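I finally dealt with the bedroom. I'd been putting it off since we moved to Flilwood, and then my friend Diệp Cao texted to say she was coming to stay and I had one of those moments where you see your own room through someone else's eyes. Yikes!

The bed was the worst of it. I have this habit of dumping clean laundry on top of the covers (so I'll have to fold it before I sleep, that's the theory) and then shoving it all over to one side at bedtime. I'd been sleeping next to a pile for 7 nights. The bedspread is one of those pale ones with a lot of soft colors in it, and off-white things just sort of melt into it until you sit on them.

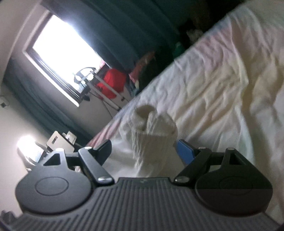

So I put on a podcast, opened the window and set myself 30 minutes. Shirts first, then towels, then the weird stuff — pillowcases with no partner, a scarf I thought I'd left on the train, one sock from the Aaltonen set my aunt gave me. I fold badly and I've made my peace with it. If it stacks, it counts.

I went over by quite a bit, mostly thanks to the closet shelf, which was already full of spare blankets. Two of them are going to the donation place in Cendcombe next time I drive over. The rest got rolled up and squashed into the bottom drawer, and it does close if you lean on it with your hip!

Diệp gets here on the evening train and she's getting the good pillow. I still need to find the other fitted sheet — I'm pretty sure it's in a box in the hall, under the lamp.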